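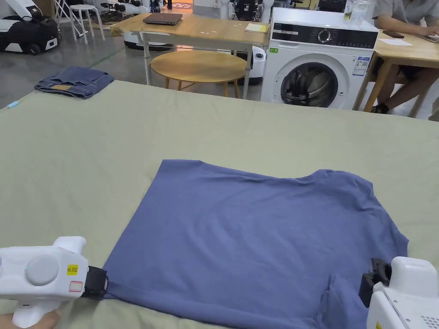 Kit de pinces Ristlow, notes de prise en main

Salut ! J'ai ce kit de pinces à main depuis un moment et je mets ici ce que j'aurais aimé lire avant de commander (la notice de Ristlow est bien, mais très courte).

Contenu du jeu de données Moya
300 épisodes de pliage de linge, surtout des T-shirts, quelques jeans. 15 sont à refaire, je les ai laissés dans le dossier « a_revoir ».

Ce que j'en pense
La prise sur le coton est franchement bonne ! Sur le denim épais il faut serrer plus fort, et au bout d'une heure j'ai mal au pouce. Pensez à recalibrer les deux pinces ensemble, jamais une seule.

À savoir
L'export passe par Statis, version 106 minimum. Pour les soucis d'installation, écrivez à Malachy Flanagan chez Werholm, il répond vite.

Dernière mise à jour : lundi 2 juin 2025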